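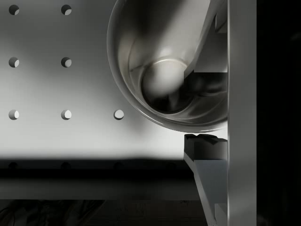
13 February 2024

The second week of shared duty at the Wirkberg site began this morning under the revised roster. As shift supervisor I am required to keep this diary for the length of the changeover, and entries will be passed to Young-sook Kwak in staff relations at the end of each month.

The handling work was modeled before any change was made to the floor. Rendered trials of the Fliltix cell were reviewed by the day crew at 8 o'clock, in the same room where we used to hold the packing brief. Staff were asked to mark any step they would have done differently by hand. There were 13 written remarks, most of them concerning the grip on cups and the order in which mixed goods should be cleared from a table. Two former packers spoke at length about cups. Their view is that a person feels a slip before seeing it, and that the model should be tested on that point before the Deligiannis order is moved over.
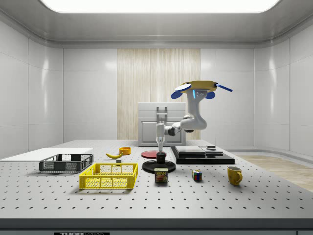 The remarks were entered in the log and sent to Esolden, who supply the control software. A reply is expected within the week.

With regard to duties, four members of the crew no longer lift or sort during the first half of the shift. They review trial runs, record faults and decide which items go back to the hand line. The work is lighter on the back and harder on the eyes. A screen break every 30 minutes has been approved, and I have asked that it be treated as working time.

Concern was expressed about pay grades. The grades were last set in October and make no mention of review work. I informed the crew that no grade will be lowered while the matter is open, and that I could not promise more than this today. Several were not satisfied, and I have recorded that here at their request.

The hand line closed at 949 units, which is below its usual figure with the reduced crew. No injuries were reported. The afternoon brief was short. I remained afterward to correct the roster for Thursday, on which one name had been entered twice.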